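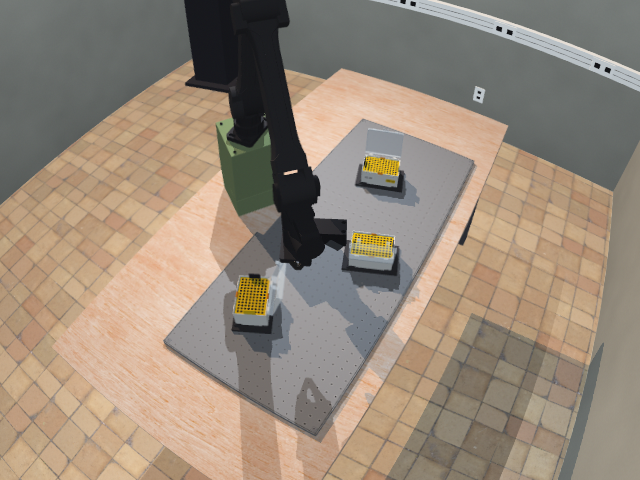

Workshop chores are easier to hand to a machine when the work has been laid out for it first. Most of the questions I get from readers are about which machine to buy, and the better question is what the bench looks like before the machine is switched on. Take a robot arm set up for handling pipette tips. The racks stand in black holders on a flat board with a regular grid of holes, the lids are open, and the arm is on its own pedestal beside the table. A good part of the job is in that layout, and most of it can be copied in a garage or a kitchen without any arm at all.

What machines do well now

Repeating one move in one place. Screws of a single size fed from a tray, jars filled to a line, floors swept in a room where the chairs have been put up. Kevin Dolan runs a small frame shop in Skistodbridge and has an arm that puts corner brackets into a jig. It handled 1319 brackets in July and he was happy with it. The same arm can't pick a bracket out of a bucket of mixed hardware, and he has stopped trying to make it.

What they still do badly

Cloth, cables, plastic bags, anything wet. Folding towels is possible but slow. Glenys Grimshaw timed a folding machine at an open day and got 46 towels in the time she would have done the whole linen cupboard and started on supper. Emptying a dishwasher is harder than loading one, to my mind, as the clean things have to go to different cupboards and somebody has always left a mug in the way. Lids are a nuisance too. A loose lid moves when it is touched and a tight one needs a second hand to hold the box.

Setting up a bench

These work whether the helper is a machine, a teenager or you at the end of the day.

Give every container a fixed seat. A shallow holder screwed to the board will do, or a strip of wood on two sides. If a box can slide, it will be somewhere else by the end of the week.

Open lids before you start. Hinged lids should stand open away from the side you reach from. Check this with the boxes in their real places, as a lid that clears on one rack can be in the way on the next.

Use a pegboard laid flat. A sheet of perforated board on top of the table lets you move holders and put them back on the same holes. Write the hole numbers on masking tape along the edge. I paint a dot next to mine – nail polish is fine and doesn't rub off.

Leave room for the elbow. People measure the reach of an arm and forget the part that sticks up and out behind it. Shelves over the bench are the usual trouble. The same goes for a drill press or a stand mixer with a tilting head.

Mind the light. An arm throws shadow over the work, and so does your own head. If you use a camera to check parts, put a second lamp on the opposite side and look at the board with the arm in its working position.

Keep sockets within reach but route the cords along the wall. A cord hanging over the front of a bench gets caught sooner or later.

Is it worth the money yet?

For a house, I would say no, apart from floors and lawns. A used bench arm of the kind Kevin has was offered to me at 2180 dollars, without a gripper, and I passed. For a shop that makes the same part all week it can pay. Count the setup time as well. Jacobus Mofokeng kept a log for his first month and spent more hours on holders and trays than on the program, and he tells me he would do it in that order again.

Before you spend anything, do the chore by hand with one arm behind your back and your eyes on the board only. Wherever you get stuck, fix the layout. I did this with my seed-sorting table and ended up with 3 trays, a lid hook and no machine. The hook is a bent coat hanger, screwed to the back of the board with two washers.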